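Part-time laundry sorters wanted (July start)

Plarnovell washes and prepares clothes for sports clubs and households. We are looking for 4 people who like quiet, careful work with textiles. 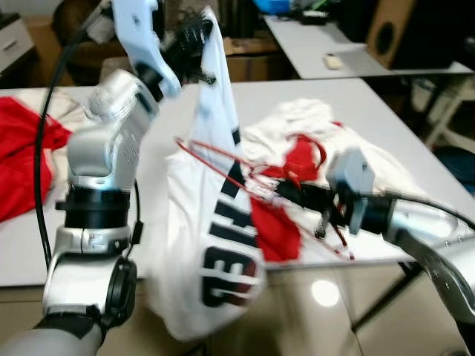
Posted by Till Teuber, Plarnovell

You will sort mixed clothes on the table, separate white from colored pieces, and look at jerseys for damage to the printed letters. Experience is welcome but not necessary.

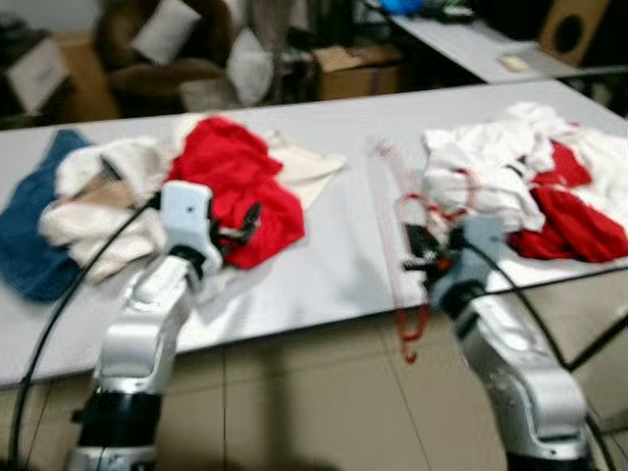

Sorting table with reds and whites

After sorting, the shirts and trousers go on hangers. Please hang them straight and leave space between them. Shifts are up to 5 hours, and you stand for most of this time. 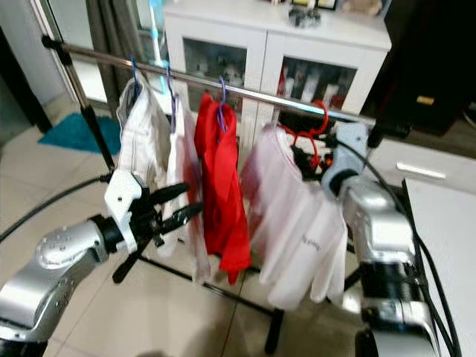
Garment rack

To apply, write a short letter to Kai Hellwig and mention reference 264. Kindly tell us which days are possible for you. We read the letters every Friday.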